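Shared Kitchen: Care of Mugs and Crockery

Residents and staff of Rekside are reminded that the Level 3 kitchen is a shared facility. Mugs should be rinsed promptly after use, washed in warm soapy water and placed upside down on the draining rack. Abrasive pads are not to be used on hand-marked mugs, as the drawings wear away quickly. White mugs with black handles belong to the common set and are to be returned to the cupboard by 5 pm.
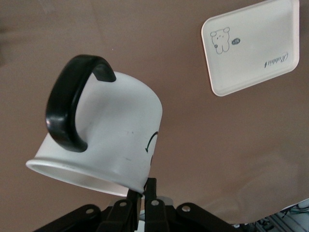
Huiling Ding has written to ask that mugs be left on the rack overnight during August, when the cupboard is slow to air and cups put away damp acquire a stale smell. The request has been granted for that month.

The common set now comprises 24 mugs. Replacements may be requested at the front office. Chipped items should be wrapped in newspaper and placed in the general rubbish bin, and must not go into the glass recycling.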